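Why I keep my old computer

Last August my computer became eight years old, and my friend Lukian Tkachenko told me it is time to throw it out. I did not listen. I added more memory, I changed the disk, and it works well enough for my letters, my photos and this blog.

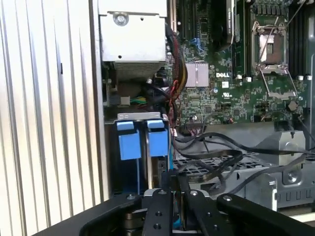
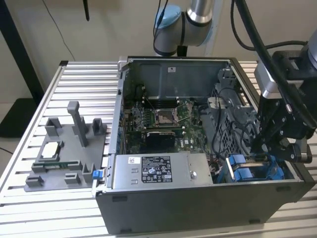
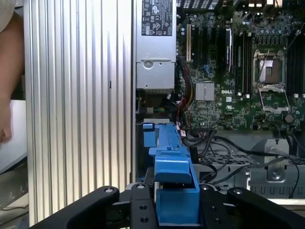 Computers with the side panel off.

I grew up in a house where things were repaired. My father had a drawer of screws from every broken radio and iron in our street, and he could find the right one without looking. When I moved to Halwood I took a small box of these screws with me. I have used maybe three of them, but I like that they are there.

A new computer of the kind Lukian recommends costs 2,000 dollars. The memory and the disk together cost me 30 dollars, because I bought them used from a man who was closing his office. It is a big difference, and for this difference I can visit my sister and still buy new winter tires.

Of course there are bad sides. The fan is loud in the evening — my wife says it sounds like a hair dryer in the next room. Video calls are slow if I also have many pages open. And for some programs there are no updates anymore, so I stopped using them. I miss only one, a simple program for family trees, where I had entered 600 names.

Now I am copying these names by hand into a paper notebook. I am at the letter K, and my mother's side has very many people with K.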